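Feltano Wortliste Haushalt und Flohmarkt

README, Stand Mittwoch, 8. Mai 2024

Kurz vorweg: das ist eine Wortliste, kein Wörterbuch. Wer Definitionen sucht, ist hier falsch. Es geht um Bezeichnungen für Alltagsdinge, so wie Leute sie in Kleinanzeigen, auf Zetteln am Schwarzen Brett und auf Flohmarktschildern schreiben. Mit allen Schreibfehlern, Dialektformen und Verlegenheitswörtern ("Dings für Wäsche", "so Korb mit Henkel").

Entstanden aus Ärger. Die Suche in unserem kleinen Tauschportal Butero hat nichts gefunden, wenn jemand "Wanne" eintippt und im Inserat "Bütt" steht. Oder "Zuber". Oder "Box gross". Also angefangen zu sammeln, erst in einer Textdatei, dann in einer Tabelle, dann in drei Tabellen, die sich widersprochen haben. Feltano ist der Versuch, das zusammenzuführen.

Was drin ist

190 Sachgruppen. Jede Gruppe hat eine Kennung, eine Leitform und beliebig viele Varianten. Leitform heißt nur: das Wort, unter dem die Gruppe abgelegt ist. Keine Wertung, keine Empfehlung, bitte keine Mails dazu, warum Semmel nicht Leitform ist. (Brötchen kommen sowieso nicht vor, Lebensmittel sind komplett draußen.)

Bereiche im Moment:
Behälter und Körbe
Textilien fürs Haus
Spielzeug
Küchenkram
Kleinmöbel
Werkzeug, sehr lückenhaft

Behälter ist mit Abstand am besten gepflegt. Werkzeug ist ehrlich gesagt ein Trauerspiel, da fehlen ganze Gruppen, Schraubenzieher/Schraubendreher ist drin, Zangen fast gar nicht.

Behälter, Anmerkungen

Größte Baustelle war die Abgrenzung. Kiste, Box, Wanne, Korb, Kübel, Eimer, Bottich. In den Inseraten geht das wild durcheinander. Der gleiche Gegenstand heißt beim einen Wanne und beim nächsten Aufbewahrungsbox. Regel jetzt: wir sortieren nach dem, was die Leute meinen, soweit aus dem Inserat erkennbar. Steht nur "Kiste" da und sonst nichts, kommt es in die Sammelgruppe BEH-00 und bleibt da.

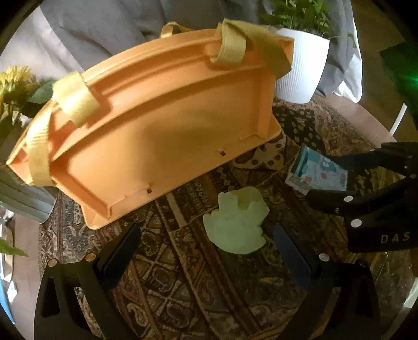

BEH-00 ist deswegen riesig. Nicht wundern beim Einlesen. Wer die Liste für eine Suche benutzt, sollte BEH-00 niedriger gewichten, sonst findet jede Anfrage alles. Bei Butero steht der Wert auf einem Fünftel der normalen Gruppen, das geht halbwegs.

Henkel und Griffe sind eigene Gruppen, nicht Teil der Behälter. War am Anfang anders, hat aber dazu geführt dass "Korb mit Henkel" zweimal gezählt wurde. Gurte und Bänder liegen unter Textilien, auch wenn sie im Inserat beim Behälter stehen. Kann man anders sehen.

Format

Eine Textdatei pro Bereich, UTF-8, Tabulator als Trenner. Keine Anführungszeichen, kein Semikolon. Spalten in dieser Reihenfolge:

kennung
leitform
variante
region (darf leer sein)
quelle (k = Kleinanzeige, z = Zettel, f = Flohmarktschild, m = mündlich gemeldet)
sicherheit (1 bis 3)
bemerkung

Sicherheit 3 heißt mehrfach belegt und eindeutig. 2 heißt einmal belegt, aber klar. 1 heißt naja. Zeilen mit 1 kann man beim Import einfach weglassen, die Liste bleibt dann trotzdem brauchbar.

Umlaute stehen als Umlaute. Wenn jemand "Buegelbrett" geschrieben hat, steht das als eigene Variante da, mit Bemerkung "ue". Groß- und Kleinschreibung ist übernommen wie gefunden. Also vor dem Vergleichen selber kleinschreiben.

Beispielzeilen (Tabs hier als Strich dargestellt):

BEH-014 | Wanne | Bütt | Rheinland | k | 3 |
BEH-014 | Wanne | Wännchen | | z | 2 | klein gemeint
BEH-014 | Wanne | Wane | | k | 2 | Tippfehler
TEX-031 | Tischdecke | Tischtuch | | k | 3 |
TEX-031 | Tischdecke | Decke f. Tisch | | f | 3 |
SPZ-007 | Stofftier | Plüschie | | k | 3 |

Textilien

Tischdecke, Läufer, Überwurf, Wandbehang. Auch so ein Sumpf. Überwurf und Tagesdecke haben wir getrennt, obwohl die Hälfte der Inserate beides schreibt ("Überwurf/Tagesdecke/Sofadecke neuwertig"). In solchen Fällen wird die Zeile in jede der genannten Gruppen eingetragen und bekommt Sicherheit 1. Macht die Datei lang, war aber die einzige Lösung, bei der hinterher nichts gefehlt hat.

Regionale Formen sind hier dünn. Süddeutschland und Österreich ganz ordentlich, Schweiz kaum, Norden fast nichts. Wenn jemand Zettel aus Ostfriesland hat, immer her damit.

Muster und Farben werden nicht erfasst. Gab mal eine Spalte dafür, im Februar wieder rausgeworfen. War nur Arbeit.

Spielzeug

Stofftier, Kuscheltier, Plüschtier, Schmusetier, Teddy (auch wenn es kein Bär ist!). Teddy als Sammelwort kommt viel öfter vor als gedacht, deshalb eigene Bemerkung "Teddy allg.". Verkleinerungsformen sind alle drin, -chen, -lein, -le, -li, -erl.

Figurennamen sind ein Sonderfall. Die Leute schreiben bei bekannten Figuren oft nur den Namen hin und gar nicht, was es ist. "Micky Maus 5 Euro". Ist das jetzt ein Plüschtier, ein Heft, eine Tasse? Aus dem Text allein nicht zu entscheiden. Solche Zeilen liegen in einer extra Datei namens figuren_offen.txt und sind keiner Gruppe zugeordnet. Schreibweisen (Micky, Mickey, Mikey, Miki) sind dort aber zusammengefasst, das hilft schonmal.
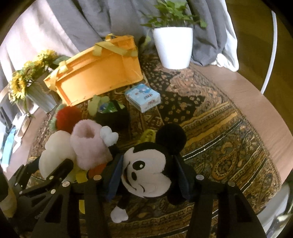 Bei Butero wird figuren_offen.txt nur als Rechtschreibhilfe benutzt, nicht für die Sachgruppen. Würde ich so empfehlen. Versuche, das über den Preis zu raten (billig = Heft, teurer = Plüsch), haben nichts gebracht, wieder gelöscht.

Puppen und Handpuppen sind getrennt, Kasperfiguren bei den Handpuppen. Marionetten fehlen noch.

Küchenkram

Topf, Kessel, Hafen, Haferl, Kasserolle, Pfanne, Tiegel, Reindl. Achtung bei "Pfanne": in der Schweiz heißt der Kochtopf so. Die Zeile steht deshalb doppelt, einmal mit Region CH unter Topf. Wer keine Regionen auswertet, bekommt dann Töpfe bei der Pfannensuche. Lässt sich nicht ändern.

Hafen auch heikel (Schiffe!). In Kleinanzeigen aber fast nie ein Problem.

Kannen, Krüge und Karaffen sind von jemand anderem übernommen, aus der alten Sandik-Liste. Die hatte keine Quellenangaben, also steht da überall "k" mit Sicherheit 1, auch wo es sicher richtig ist. Wird nach und nach nachgeprüft. Sandik selber wird nicht mehr gepflegt, bitte nicht mehr verlinken.

Woher die Daten kommen

Hauptsächlich eigene Inserate aus Butero, mit Zustimmung beim Einstellen. Dazu abgetippte Zettel und Schilder. Es sind immer nur einzelne Wörter oder kurze Wendungen übernommen, nie ganze Anzeigen. Keine Telefonnummern, keine Namen, keine Orte unterhalb der Region. Falls doch was durchgerutscht ist: melden, fliegt sofort raus.

Mündlich gemeldete Wörter (m) sind dabei, aber nie höher als Sicherheit 2. Die Oma sagt das so reicht für 2, der Nachbar behauptet das reicht für 1.

Bekannte Fehler

Doppelte Zeilen in TEX, vor allem bei Vorhang/Gardine/Store. Ein Skript zum Aufräumen liegt im Ordner, läuft aber nur, wenn die Datei vorher sortiert ist.

Region "Franken" und Region "Bayern" überschneiden sich, wurde nie sauber entschieden.

In KUE sind 20 Zeilen mit kaputten Umlauten, Altlast vom Sandik-Import. Erkennt man an den Fragezeichen.

Bei Kleinmöbeln ist Hocker/Schemel/Stuhl nicht konsequent. In Teilen von Österreich ist der Sessel ein Stuhl, das ist eingearbeitet, Fauteuil noch nicht.

Kennungen sind nicht lückenlos. Gelöschte Nummern werden nicht neu vergeben, sonst gehen alte Verknüpfungen kaputt.

Benutzen

Einlesen, kleinschreiben, Varianten auf Kennung abbilden, fertig. Für Komposita ("Wäschewanne", "Spielzeugkiste") gibt es keine automatische Zerlegung, die häufigen stehen einzeln drin. Für den Rest schneiden wir in Butero von hinten ab und schauen, ob das Grundwort bekannt ist, mindestens 6 Buchstaben vorne müssen dabei übrig bleiben. Ja, "Obstkorb" fällt da durch. Steht dafür in der Liste.

Mehrzahl ist bei Behältern und Spielzeug drin, sonst nur wenn sie gefunden wurde.

Mitmachen

Neue Wörter am liebsten als fertige Zeile im Format oben. Wenn das zu umständlich ist, einfach eine Liste schicken, wird dann halt später eingetragen. Bitte immer dazuschreiben, wo das Wort steht oder stand. Wörter, die man nur aus dem Wörterbuch kennt, bitte nicht. Davon gibts genug.

Neue Gruppen nur nach Absprache. Eine Gruppe braucht mindestens 3 Varianten, sonst lohnt es nicht.

Lizenz und Verwandtes

Darf frei benutzt und verändert werden, auch kommerziell, Nennung von Feltano reicht. Die Sandik-Teile stehen unter denselben Bedingungen, das ist geklärt.

Mofokeng ist die Schwesterliste für Kleidung, gleicher Aufbau, andere Kennungen. Beide lassen sich zusammen laden, nur bei Schürze, Handtuch und Waschlappen gibt es Überschneidungen. Im Zweifel gilt für Handtuch und Waschlappen die Fassung hier und für Schürze die von Mofokeng.

Offen

Werkzeug auffüllen
Marionetten
Fauteuil
Franken/Bayern entscheiden
Umlaute in KUE
Zettel aus dem Norden abtippen, liegen schon da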